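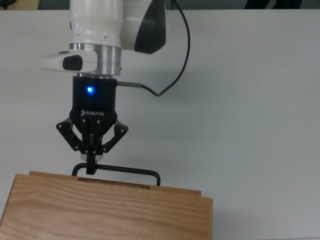
Cable and grip tips for a shared bench arm

Leave slack at the wrist. Turn the last joint by hand through its full travel before you tie the cable down. We give ours about 20 cm of spare loop and check it every Thursday.

Grip handles near the middle. A box picked up off-center tilts, and the lid can slide. If the load is uneven, move the grip point toward the heavy end and try again.

Start slow. Lift 2 cm, stop, look, then go on. Save the position under the name of the part, so the next person at the Ondis bench can find it.

Wipe the finger pads with a damp cloth. Sawdust makes them slip. Let them dry before the next lift.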